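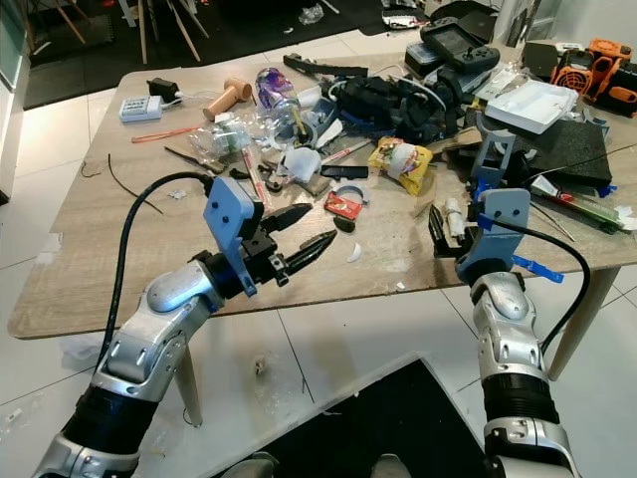

Shared table at Nyamweya gets its clear-out, cardboard box filling up

The long-promised sort of the shared table at the Nyamweya workroom got going this morning. A power adapter, markers, a snack bag, plastic bits, a toy mallet, a game console – all of it on one tabletop, and most of it with no name on it.

Naomi Shirima, who put up the notice back in December, says anything not claimed by 5 p.m. goes in a box or in the trash. "People kept asking me where their cable was. It's on the table. Everything is on the table."

Empty bottles go first, then wrappers and broken pieces. Cords get tested before anybody throws them out. Pens too, if there's time.
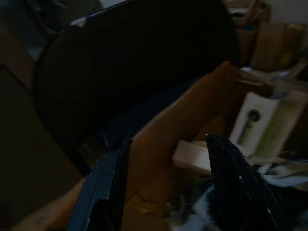
WORKROOM NEWS

Paper is being handled seperately. Booklets and loose sheets are going into a cardboard box for Oduor Rotich to look through, he wants the old Mulon manuals kept and is less fussed about the rest. Two people have already asked for the Zerno price lists. First come first served.

The notice went out to 520 members on the mailing list. By lunchtime 17 had written back, mostly about chargers. One claim for the console so far, from Muthoni Okoth, who has been asked to bring the reciept or at least describe the scratches.

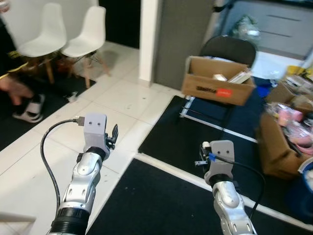
Please don't take the box home to sort, it stays in the room until Oduor is done. Chairs and floor mats are not part of the clear-out – a couple of members asked. They stay put.

Broken plastic can't go in the regular recycling, Beatrice Kashindye says. She'll take a bag of it over to Flastatden once there's enough to be worth the drive. Anything electrical goes to Nassoro Nyaga, not in the bag.

Unclaimed stuff will be held for two weeks. To claim something write to Naomi with a short description, and say what color it is.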